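Why the Corner Fails First

Corrugated board is mostly air, and the box made from it is mostly corner. A regular slotted container standing in a stack carries close to two thirds of its load through four vertical edges and the narrow strips of board beside them. The panels between those edges bow outward early and contribute little after that. When a box at the bottom of a pallet gives way, the collapse nearly always starts within a hand's width of a corner, at the top or bottom score line.

Umut Bilgin has spent most of his working life on that strip of board. He runs the compression lab at Zisberg, a packaging test house that takes in boxes from fruit packers, tile makers, bottlers and anyone else whose goods travel in stacks. The lab has one large press, two small ones, and a conditioning room held at 73 degrees and 50 percent relative humidity. Boxes stay in the room overnight before they are crushed. A box tested straight off the truck gives a number that describes the weather.

The test is simple. An empty, sealed box is placed between two flat platens. The upper platen comes down at half an inch per minute until the load peaks and falls off. The peak is the compression strength. The displacement at the peak matters nearly as much, and Bilgin complains that few customers ask for it. A box that peaks early and drops sharply has usually been crushed at the scores during converting. A box that peaks late, after a long soft rise, often has uneven flaps, and the platen spends its first quarter inch leveling them.

The job on the bench in March came from Drandine, a packer of canned tomatoes that had changed board suppliers and begun losing bottom layers in its warehouse. Both boards carried the same printed specification. Both passed an edge crush test. The old box failed in the press at 865 pounds and the new one at 790, a gap too small to explain the collapses by itself.

Most of the loss was in how the boxes were stacked. Under the old arrangement Drandine had column-stacked its pallets, corner over corner, with a stretch wrap to hold the columns together. A new line interlocked the layers like brickwork. Interlocking makes a pallet harder to tip and far weaker in compression, as the corners of one layer now land on the unsupported middle of the panels below. A reduction of 45 percent is normal. The old board had enough margin to survive the change and the new board did not.

Misalignment does similar damage on a smaller scale. Half an inch of offset between columns can remove a quarter of the strength. Overhang at the pallet edge is worse, and so are wide gaps between deck boards, which leave a corner standing on nothing.

Time is the next deduction. The press applies its load in under a minute. A warehouse applies it for weeks. Paper creeps, and a box loaded to 60 percent of its press value may hold for a month and then fail overnight with no change in load. Humidity shortens that period. Board picks up water from the air until the two reach balance, and at 90 percent relative humidity it keeps half its dry strength or less. Cycling between damp and dry is harder on the board than steady damp, a result that is well established in the literature and still surprises warehouse managers. 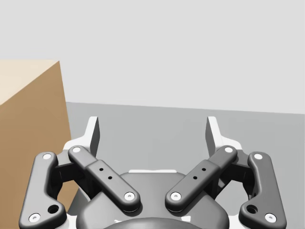

The usual way to handle all of this is a string of multipliers. Start with the press value. Multiply by one factor for storage time, another for humidity, another for stacking pattern, another for overhang, and a last one for handling. For the Drandine box the product came to 0.19. A press value of 790 pounds therefore supports a working load of 150. The box at the bottom of the stack was carrying 168.

Zisberg gave the packer three options. The first was a heavier board, which would have raised the cost of every box. The second was a return to column stacking with a sheet of kraft between every second layer to tie the columns together. The third was to stack one layer lower, which the warehouse ruled out on floor space. Drandine took the second. The interlock setting on the palletizer was a menu item, and changing it back took less time than writing the report.

Bilgin would like to see the static test supplemented by a creep test as a matter of routine. The equipment is cheap: a frame, a dead weight and a dial gauge. The obstacle is duration. A customer with a line waiting does not want to hear that the answer will be ready in six weeks. A shortened method, which extrapolates from the creep rate over the first few days, gives usable rankings between boards but poor estimates of the actual time to failure. Two boxes from the same bundle can differ in life by a factor of ten.

The scatter is still the open problem. Compression strength within a good production run varies by 8 to 10 percent, and most of that is traceable to score depth and glue line. Nothing comparable has been worked out for creep life. Zisberg now weighs, measures and photographs the scores of each box before it goes under a dead weight, and the records are kept with the failure times.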